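Table Centerpieces for Shared Rooms: Final Project Report

Background

Our group was asked to design something small for a shared room and to follow it from the first sketch to a finished object. We chose a fruit basket. The student lounge on our floor has white walls and white tables, and in the first survey we ran, people described it as cold or unfinished. We wanted one object that could sit on a table all year without water, light or much cleaning.

We received 39 answers to the survey. Most people asked for plants or color. Several said that real fruit had been tried before and had gone bad over a long weekend. That settled the question of real or artificial fruit early on.

Materials

The basket is round, light tan and woven from thin wicker. We looked at two suppliers. Vornora sells a flat tray with no handle, and Skellent sells a round basket with a tall arched handle. We picked the second one. A handle makes the basket easy to move when the table is needed, and it gives height to an arrangement that is otherwise low.

The fruit came in a mixed bag from Rosto. We sorted it by size and color before using any of it. The pieces with visible mold lines went back in the bag – they looked wrong from close up, even when the rest of the arrangement was good.

The total cost was 20 dollars, with the tape and fabric taken from the department's supply shelf.

Building the arrangement

The first version was finished in February. It had too much fruit in it, and the pile hid the rim of the basket. In the second version we took out the grapes and both apples of the same shade of green. The third version is the one we kept. It uses mostly yellow fruit, with a peach and a mango to bring in orange and pink.

The order of work was as follows. The mango goes in first, at the back, as it is the largest piece. The peach sits in front of it. The bananas go along the sides so that they follow the curve of the basket, and the lemon fills the gap on the right. Small red fruit is used only where a space is left over.

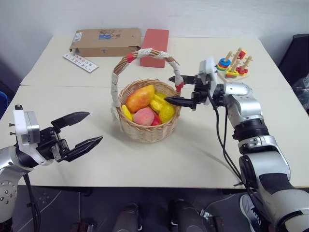
Department of Interior and Product Design

The handle took longer than the fruit. Bare wicker looked unfinished next to the glossy colors, so we wrapped it in white lacy fabric. The fabric slipped at first. We tried glue, which left marks on a test strip, and then fixed it with two bands of red tape. One band is near the top of the arch on the left and the other is low on the right, where the handle meets the rim. We had planned to place them evenly, but the uneven version held the fabric better and we liked the look of it.

Placement

The basket was tested on two white tables pushed together. We set it in front of the seam so that it would stand level. On the seam itself it rocked a little when the table was bumped. A plain white wall behind it worked well, and the red tape could be picked out from the door.

Feedback

We asked 13 people to compare the second and third versions. Almost all of them preferred the third. The most common comment was that it looked less crowded. Two people disliked the lace and said it reminded them of a wedding table. One suggested the weaving pattern sold under the name Naciri, which is darker and would show up more against white. We did not have the budget to try it.

Problems and changes

Dust is the main problem. The lemon has a bumpy skin and is slower to wipe than the smooth pieces. Tape is also a short-term fix, and a stitched band would be better. If we did the project again, we would buy the fruit one piece at a time and spend more of the schedule on the handle.

Submitted 21/09/2020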